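Drornden Day Room, Kiltwood
Progress report to the Nazari Fund, second period: the drinks table

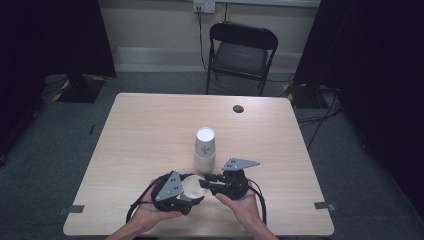
This report covers the time from the end of April until August. It follows the same order as our first report, so that you can compare the two. The grant is for the refreshment corner in the day room: the table, the cups, the storage for them and the daily work of serving, collecting and tidying.

1. Where we are now

The day room in Kiltwood is open in the mornings and in the afternoons. Visitors come for warm company, for the newspapers, for the sewing group or only to sit. Almost all of them take something to drink. Before the grant we served drinks from the window sill in the corridor, and the used cups were left on every flat place in the building. In the first period we bought the table and moved the drinks into the room itself. In the second period we worked mostly on the cups.

The table is a good purchase and I want to say this first. It has a light wood-grain top and it is wide enough for two persons to work on it side by side. It is easy to wipe. We had a discussion in the spring about a tablecloth, and we decided against it. A cloth looks nice for one morning, and after that it must be washed, and we do not have a washing machine in the house.

2. Paper cups

In our application we wrote that we would use paper cups in the first year and decide about china cups later. We still think this was correct. The kitchen sink is small and the hot water is not reliable, as you know from the building survey. We use white paper cups for everything, also for water.

In this period we used 1,855 cups. The number comes from the packs we opened, so a few damaged cups are included in it. It is higher than we planned. One reason is simple: more people came. Another reason is that many visitors took a new cup for the second drink. We put a pencil on the table so that people can write their name on the cup and keep it. Some do it gladly, others forget, and the older visitors find it hard to write on a round thing. I would not call it a success yet, but we will continue.

The cups come from Vadik, the wholesaler on the ring road. They deliver to the door and they accept returns of unopened packs. We had one bad delivery in this period. The cups were pushed so tightly together in the packs that it was difficult to separate them, and when you pull two cups apart with force, the rim bends. A bent rim drips. Vadik took back the packs which we had not opened and sent new ones without extra cost. Since then we open one pack and test a few cups before we sign the paper.

3. Stacking and storage

It may look like a small subject for a report, but the stacking took a lot of our attention. In the beginning we put out one tall column of cups. It fell over nearly every day, usually when somebody wanted to take only the top cup and two or three came up together. Cups that fall on the floor go to the waste or to the children's painting table, so each fall is a loss.

Now we do it differently:

Short stacks only, standing upright with the opening up, never higher than 9 cups.
The stacks stand toward the middle of the table, away from the edges.
When a stack is finished, the person on duty brings the next one from the cupboard. Visitors do not need to open the cupboard.
A cup that lies on its side is checked before it goes back. If it is clean and the rim is good, it is used. If not, it goes to painting.

With short stacks we have far fewer accidents. The disadvantage is that the person on duty must refill more often – in a busy hour this is every few minutes. We think it is acceptable.

For the reserve we wanted a closed cupboard with a door, and this was in the budget. The cupboard was delivered in June. It stands against the wall behind the table and it is dry inside. The lower shelf is for full packs and the upper shelf is for the opened one, with napkins and stirring sticks next to it. Before, we kept everything in the boiler room, where the paper became soft.

4. Clearing and tidying

Used cups are now collected at two places, one next to the door and one at the end of the drinks table. We ask the visitors to pour the rest of the drink into the bucket first and then put the cup into the one before it, so that the used cups also make a stack. When they are thrown in loosely, the bag is full after one hour and it is mostly air. With stacking, one bag is enough for the whole day.

At first we had the bucket under the table. People could not see it and they put half-full cups into the bag, and the bag leaked on the floor. We moved the bucket to a low stool, where it is easy to reach, and the floor has been much better after that.

The table is cleared completely at the end of each opening. Everything comes off, the top is wiped with warm water and a little soap, and then it is dried with a cloth. In the morning it takes 10 minutes to prepare the corner again. I have tried it myself and it is possible if the cupboard was left in order the evening before. If it was not left in order, it takes twice as long.

5. What did not go well

The request to keep one cup for the whole visit has not worked as we hoped, as I described in part 2.

We planned to collect the clean paper waste separately. The local waste company does not accept drinking cups together with paper, because of the coating inside. We learned this only after the first collection was refused. So the cups go with the general waste at this time, and we pay for it. We asked for a price for separate cup collection and we wait for the answer.

The sign above the table was too long. It had instructions for everything and people did not read it. The new one has two lines in large letters: "Please keep your cup" and "Empty cups here", with an arrow.

6. Money

The table and the cupboard are paid. Together they cost a little less than the budget. The cups cost more than the budget, for the reasons above, and we covered the difference from the saving on the furniture. We did not need to ask for a change, because both are in the same line of the agreement, but I prefer to mention it openly. Copies of the bills are with the first part of this file.

There is one cost which we did not plan – the waste bags. We use about 2 rolls in a month. I have put them under cleaning materials. If you want them in another place, please let me know before the final report.

7. Next period

We want to continue with the short stacks and the present order of the table. We will try a small shelf for cups with names on them, so that a visitor can put the cup down, go to the sewing group and find it again. A carpenter in Drornden has offered to make it from leftover wood, and we would pay only for the screws and the paint.

We will also make the first test with china cups, on one afternoon in each week and only for the newspaper group, which is small. If the sink is repaired before winter, we can say more about this in the final report. If the sink is not repaired, we would like to ask you if the same money may be used for paper cups for the whole of the second year. We would need your answer before we place the next large order at Vadik.

Prepared by the coordinator, Drornden Day Room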